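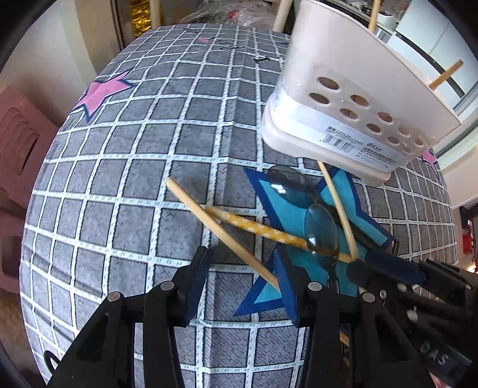
Star-print sheet, grey with white grid.

Home | Guides | Beds | Bedding | Spares | Contact

Lumolano Bed Guide
Section 4: Making up the bed and looking after the bedding

Last updated: Fri 26 July

Print this page | E-mail this page

The bed is built, the bolts are tight and now comes the really enjoyable bit! This section takes you from bare slats to a bed ready for its first night, and then through washing, drying and turning. Everything applies to both the single and the small double. If you have the Adham drawer base, read the note after step 3 before you start.

Before you start

Leave the mattress out of its wrapping in an airy room overnight. It arrives rolled, and the corners are always the slowest to come up. Don't try to hurry it with a hairdryer or by putting it next to a radiator (people do ask).

CAUTION: Cut the plastic wrapping with the blunt-ended cutter from the fittings bag, never a kitchen knife. Put the plastic straight in the bin and keep it away from babies and young children.

Making up the bed

1. Check that all the slats are sitting in their holders, curved side up. Press down on each one with your hand. If one clicks, it wasn't fully in, and now it is.

2. Lay the mattress on the slats with the label at the foot end. The quilted side faces up.

3. Push the mattress up against the headboard. You should have a small, even gap down both long sides, just enough to slide your fingers in. That gap makes tucking in so much easier later on.

Note: On the Adham drawer base, open both drawers slightly while you do steps 4 and 5, or the protector straps will catch on the runners.

4. Put on the protector. Hook the straps under opposite corners first, head left and foot right, then do the other 2.

5. Fit the sheet. Start at a head corner again and work across to the opposite foot corner. Pull the deep pocket right under the mattress before you let go, then smooth the top outwards from the middle with flat hands. With a grid print you have a ready-made guide: if the lines wander, lift the nearest corner, give it a little tug and tuck it back.

6. Add pillows and duvet. For the duvet cover, turn it inside out, put your hands in the top corners, grab the duvet through the fabric and shake the whole lot down. It's a lovely trick once you've got the knack, and it works for the heavy winter duvets too.

Washing

Wash new bedding once before using it. Matúš Štefanec, who tests our fabrics, does his at 40 but the dyes are happy at anything up to 50 degrees.

- Do up all buttons and zips.
- Turn printed pieces inside out.
- Keep strong colours apart from whites for the first few washes.
- Use an ordinary liquid. Skip the fabric softener on the protector, as it clogs the backing.

CAUTION: Never use bleach on printed bedding. It will take the colour out in patches and there is no way of putting it back.

Drying

Line drying is best, and on a breezy June morning a sheet can be out and back on the bed before lunch. Peg it by the hem. In a tumble dryer choose low heat and take the bedding out while it still feels very slightly damp at the seams, then hang it over a door to finish. The protector must not be ironed.

Turning the mattress

Turn it head to foot once a month for the first 4 months, then with each change of season. Don't flip it over. Two people make light work of this, and you can give the slats a wipe with a dry cloth while the mattress is up.

Spares

Slat holders, protector straps and corner elastics are all sold singly. Quote part number 1241 for the straps. The Bassi headboard uses a longer bolt, listed on its own page under Spares. Orders go to Vitória Veloso at the Loltelero parts desk, and she is brilliant at working out which holder you need from a quick sketch.

Next: Section 5, Raising and lowering the side rail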